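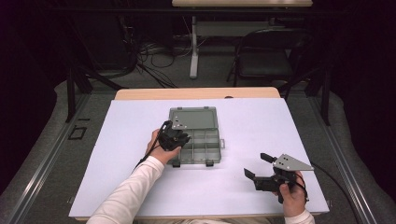

Compartment box with its lid open, on a white board.

Search this site... Go
Small-Ship Cruising, Unit 5: Why the first trip matters

Today we get to my favorite part of the course! Last time was fuel and berths, and now we look at how an operator picks a route. Our case is Lanudham, a reef stop that Trukdale Cruises added to its April run after 2 trial visits.

Read the trip log before class. The ship had to cover 446 nautical miles with no port on the way, so water, fresh food and a spare tender motor all had to be planned for.
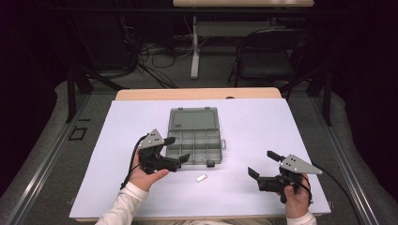
The tide sets the day as well. Guests can only snorkel the channel near slack water – a lovely drift if you time it right, a hard swim if you don't. Mark the slack times on your chart, then fit meals around them.

Share 5 | Comments 2

For discussion: would you sell Lanudham as a stop on a longer route, or as the whole trip?
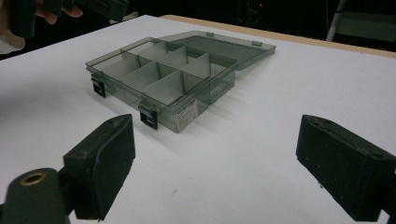

Kazimír Vávra wrote back that he'd sell it as the whole trip, with two full days at the reef, and that guests who come that far won't want to leave after lunch. Great point – bring your own answer, and the Sandhu chapter on pricing.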